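Winter tires, wipers and the Sestdale road: notes for members

The county has confirmed that the hill section between Pollstead and Sestdale will stay on the reduced winter limit until the end of March. The new signs are already up at the Pollstead end. Drivers coming the other way will see theirs once the shoulder work is finished.

The change follows a survey of 1,193 drivers carried out by Virnora, the road safety group, over the past year. One of the questions asked how often people check their tire pressure when the temperature drops. The most common answer was "when the warning light comes on." That light is a useful backup, but on many cars it does not come on until a tire is well below the pressure it should be.
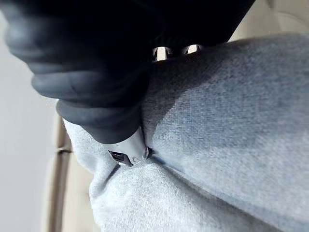 Cold air lowers tire pressure. A tire that was set correctly in September can be low by November without any leak at all. Check all four, plus the spare if you have one, before you set out and not after a long drive, when the tires are warm and will read high. The correct figure is on the sticker inside the driver's door. The number molded into the sidewall is a maximum and should not be used as a target.

Tread matters just as much. A worn tire can feel fine on a dry street and still slide on the first wet bend. If you are replacing only two, ask the shop to put the new pair on the rear axle, whichever wheels drive the car.

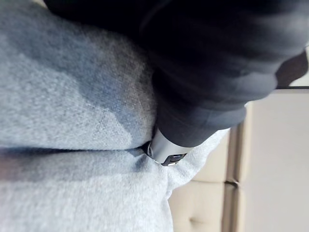 Wiper blades are the other item that gets left too long. Rubber hardens over the summer, and a blade that streaks in October will be close to useless in sleet. Lift each one and wipe along the edge with a damp cloth. If you want something softer for the inside of the windshield, an old piece of fuzzy gray fabric will take off the film that causes glare at night, provided it is clean and has never been near wax or polish. Use it dry after the glass cleaner. Fill the washer tank with a winter mix, and do not top it off with plain water.

Keep a small kit in the trunk from now on. Ours has a scraper, a flashlight, a phone cable, gloves, a blanket and a bottle of water. Drivers who use the Sestdale road regularly should add a folding shovel. There is no cell coverage for 7 miles on the far side of the hill, and a tow truck can take a while to reach you.

Members can have tires, wipers and battery checked free at Pascual Auto in Pollstead through November. The check takes 20 minutes and you do not need to buy anything. Bring your membership card and park on the side street, as the front lot is kept for tow-ins. Members who do need tires will get 10 percent off fitting, but not off the tires themselves. 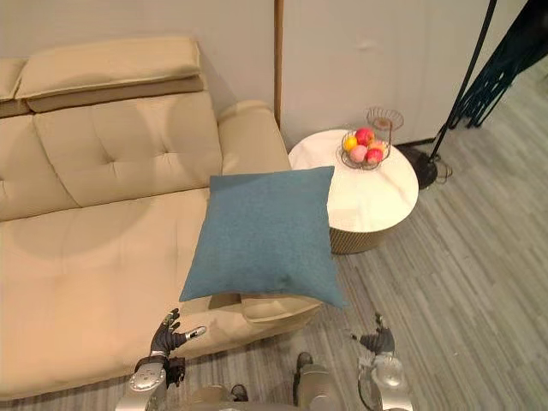

Beige leather sofa with a teal-blue throw pillow.

The evening talk on winter driving will start at 6:30 p.m. at the Pollstead library. It covers stopping distances, black ice and what to do if the car begins to skid. Teen drivers with a learner's permit are welcome with a parent. Seats can be reserved at the front desk or by replying to this newsletter.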